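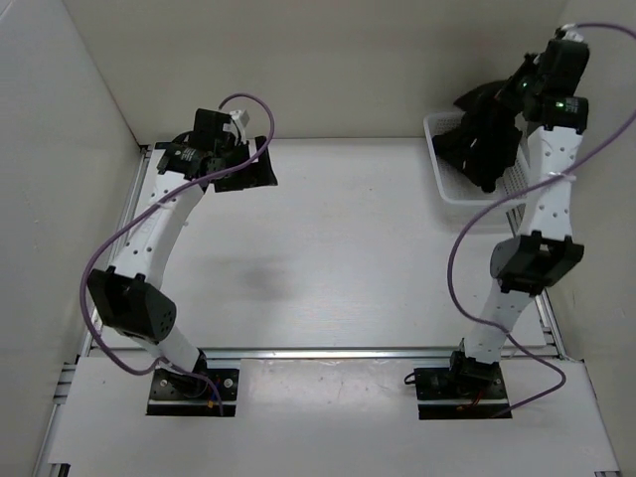

The Wavbridge two-arm station during a laundry session, right arm at the basket.

Wavbridge Two-Arm Station: a review after 1685 episodes
17 Nov 2022

We bought the Wavbridge station in April to collect demonstrations for cloth handling. The task we care about is dull to describe and hard to do: take a garment out of a basket, get it onto the table, find two good places to hold it, and fold it. A person moves a pair of handheld leader arms, the two arms in the box copy the motion, and everything gets logged for training. I have now recorded 1685 episodes on it and thrown away 487 of them, so I think I can say something useful about what it is like to own.

What you get

The station comes as two follower arms, two leader arms, the enclosure panels, the aluminum rail to hold them together, two power supplies and a box of hardware. The computer and cameras are up to you. Ours went together in an afternoon, and most of that was spent squaring up the rail. The printed guide skips a step between mounting the front panel and dropping the arm bases into it. If you tighten the panel first you will be loosening it again.

The white walls looked like a luxury when I was filling out the order. I would not skip them now. Our first test recordings were made on an open bench, and every one of them had a different mess in the background. With the panels up, an episode recorded in spring looks much like one recorded last week, and we have not had to mask anything. The walls also stop socks from going over the back.

The white table is good for dark clothes and poor for light ones. A black shirt stands out from any camera position. A white T-shirt is hard to see at all, even for a person, and our operators ended up guessing where the hem was. We put a gray mat down for the light items. Wavbridge should include one.

The arms

They are light, hobby-class arms and they feel like it. There is some play at the wrist, and a long session makes it worse. For cloth this matters less than you would expect, as fabric forgives a few millimeters. I would not buy this station for inserting connectors or stacking small parts.

Reach is fine across the middle of the table. The back right corner, where we keep the basket, is near the limit for the right arm, and the left one is not much use back there. Our operators learned to lift the garment out with the right, bring it forward, and pass or drop it near the center where both arms can work. If you are planning a layout, put your basket in first and try to empty it with each arm before you record anything. We moved ours twice, and the episodes from the earlier positions are in a separate folder I have not decided what to do with.

The grippers hold a bunched corner well. They do less well with a single layer lying flat, and picking up a sleeve that is pressed against the table can take five or six tries. Grip tape on the fingers helped. It wears through and has to be replaced, so buy a roll.
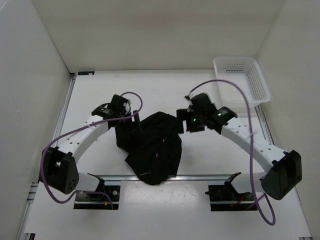 Thick seams and collars are the easy places to grab, and you can see it in the data: operators go for them every time, even when we ask for a different grasp. If you want variety in your demonstrations you have to write it into the instructions. We now hand each operator a card with a starting grasp on it, and the spread is much better than it was.

One more thing on large garments. Anything bigger than a medium shirt tends to hang over the front rail when it is stretched out, and then the lower edge drags or catches as the arms pull back. A deeper table would fix this. I asked Wavbridge about an extension and was told one is being considered.

Cables

My biggest complaint. Each arm has a purple cable that runs from the gripper back down to the base, and there is a lot of slack in it so that the wrist can turn. The slack has to go somewhere. It swings out past the elbow, it loops up over the gripper, and on the right side it hangs near the basket. We have had it snag on the rim in the middle of an otherwise clean episode. A zip tie on the upper link keeps it close to the arm, but pull it too snug and the wrist loses some of its turn. Leave a finger's width. Also check the thin wires at the base plates before you start for the day. Most of the dropouts we chased came back to a connector there that had worked its way out.

The small green lights on the wrist blocks are worth a look before each take. I lost a morning to a wrist servo that was not responding when the rest of the arm was.

Software

The kit ships with Lillari, which handles the leader-follower link and writes the logs. It is plain and it mostly works. Start, stop and discard are on a foot pedal, which is the best decision anyone made on this product -- both of your hands are busy, and you know right away when a take was bad. Of my 487 discards, 77 were sync faults, where the video and joint readings drifted apart. Those stopped after an update. The rest were our own mistakes.

Labeling is weak. You get one text field per episode. We wanted garment type, color, starting state and whether the fold was finished, and ended up keeping those in a spreadsheet and joining them later. Exports come out in an open format, so this is annoying and no worse.

Pace

A practiced operator gets around 3 usable folds in ten minutes, counting the reset between takes. New people are slower for the first two days. An hour at a time is the most I would ask of anyone, as the leader arms have no support and your shoulders get tired. Late-session episodes are visibly jerkier, and we now cap sessions for that reason.

Compared with the Ernitz and the Vídalín

We had an Ernitz rig on loan before this. It is stiffer, more precise, and costs several times as much. It also took a technician to get back up after a fault, while I can swap a Wavbridge servo at the table. The Vídalín kit is cheaper and has a nicer gripper, but it is sold as a single arm and its makers do not support running two together.

Would I buy it again?

For cloth, yes, and I have asked for a second one. For anything rigid and small, look at the Ernitz. Either way, order spare wrist servos along with it -- mine took five weeks to arrive.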